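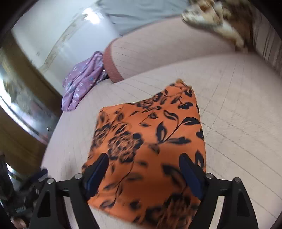 1/ Fault note, hand-held gripper, cloth folding task

Posting this because two people asked why Thursday's folding episodes were pulled. Short version: finger width readings drifted and we logged bad closures as good ones.

2/ Setup: orange floral cloth, padded cream surface, two-finger gripper with navy pads. Operator closes on the cloth, lifts, folds, releases. Width is read from the encoder at the base of the linkage. The logger marks a grasp when width drops below threshold.

3/ Symptom: Ghizlane Bensaid was reviewing episodes and found 10 out of 76 where the log said "grasp" and the cloth stayed where it was. Pads hadn't met. Log said they had.

4/ First guess was the threshold. Fabric is thin and we'd tightened the value in January. Put the old value back, replayed the logs, same 10 episodes flagged wrong. So it wasn't the threshold.

5/ Second guess was the print. We also estimate width from video, and dark pads over dark leaves is a poor match for contrast. Checked it. Video estimate was noisy but centred on the right value. The encoder was the one that was off.

6/ Cause: a set screw on the encoder hub had backed out. Under a hard squeeze the hub slipped on the shaft and the zero moved. Each slip was small. They added up over a session and cleared only when someone re-zeroed.

7/ Safety side: the Tridero arm uses the same hub. On the arm, a false "closed" lets it start the lift. With cloth you get a missed fold. With something heavier you get a dropped part near someone's feet. Arm is locked out until both hubs are checked.

8/ Fix: thread locker on the screw, witness mark across hub and shaft, re-zero before every episode. Logger now rejects a grasp if encoder and video widths disagree. Skye MacLeish did the logger change.

9/ Still open: whether earlier sessions are affected. No witness marks back then, so we're comparing the two width estimates episode by episode. Slow going.

10/ If you pulled the folding set before 8/6/26, delete it and wait for the new one.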